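Checking finger pad wear before you train on hand-held gripper data

Husero lab notes, methods section
Written by Khoa Phí, with edits from Tuấn Văn

This page covers how to check whether worn finger pads are leaking into a policy trained on hand-held gripper demonstrations. It assumes you already record with a wrist-view camera and have a working training run. The scripts are in the Cledinside repo under tools/padcheck.

What we found

We trained two policies on the same pick-and-place task. One used 477 episodes recorded with fresh pads. The other used 433 episodes recorded late in the life of a pad set. On a robot with fresh pads, the second policy closed too early on thin objects. It did fine on the same objects once we put worn pads on the robot.

Our reading is that the policy uses the dark outline of the pad against the table to judge height. When the lower edge of a pad frays, that outline moves. The effect was small on dark tables and clear on light ones. We have not tested it on patterned cloth.

What you need

A hand-held gripper with removable pads
One spare set of pads, unused
A bare table with a light top
The padcheck scripts
An hour with steady room light

Step 1. Record reference clips

Clear the table. Open the jaws all the way and hold the gripper just above the surface, tips level. Record for 10 seconds, then turn the gripper so the wood grain runs a different way in the view and record again. Do this four times. The turning matters more than it sounds. Straight grain lines near the pad edge can fool the edge finder, and you want clips where the grain crosses the pad at different angles.

Do not close the jaws during a reference clip. The script expects the full gap between the fingers and will drop any clip where it changes.

Step 2. Mask the fingers

Run mask_fingers on the clips. It makes one mask for each finger and saves an overlay. Open a few overlays and look at two spots:

The lower inner corner of each pad. Pale fibers or chips should be outside the mask.
The shadow between the fingers. It should also be outside the mask. If the script takes in the shadow, raise the threshold one notch and run it again.

We tried to skip the by-eye check by using a learned mask from the Jidico model. It smoothed over the frayed corners, so the worn pads scored as new. We went back to the plain threshold.

Step 3. Score the edge

Run edge_score. It fits a straight line to the lower edge of each pad and reports how far the real edge strays from it. Left and right are scored on their own. Keep them that way — averaging the two hides a pad that is wearing faster than its partner.

Write the scores in the session log along with the date the pads went on. Đặng, our log format, has a field for it called pad_state. Any text file will do.

Step 4. Split your data

Sort your episodes by the pad scores from the nearest reference clip. Our full set was 1352 episodes, and we cut it into fresh, middle and worn. The 477 and 433 above are the fresh and worn groups. The rest were middle and we left them out of the comparison.

Train one policy on each end with the same settings and seed. If your groups differ a lot in size, cut the larger one down first.

Step 5. Test across pads

Run each policy on the robot twice, once with unused pads and once with worn ones. Log the height at which the jaws start to close. A policy that ignores pad shape should start at much the same height both times. If the height shifts when you swap pads, you have the problem.

Fixes that helped

Mixing pad states in training helped most. Random blur along the pad edge helped a little. Masking the fingers out completely made grasps worse, so we don't recommend it.

Reference views

Both views below are good enough to score. Compare the lower inner corner of the right finger with your own clips before you set a threshold.

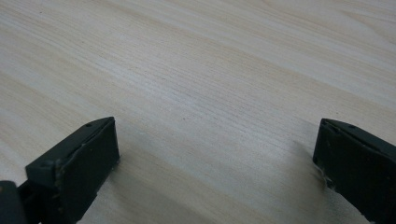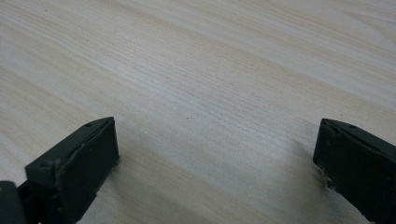 Jaws open over a bare wood tabletop, with wear along the lower edge of the right finger in both views.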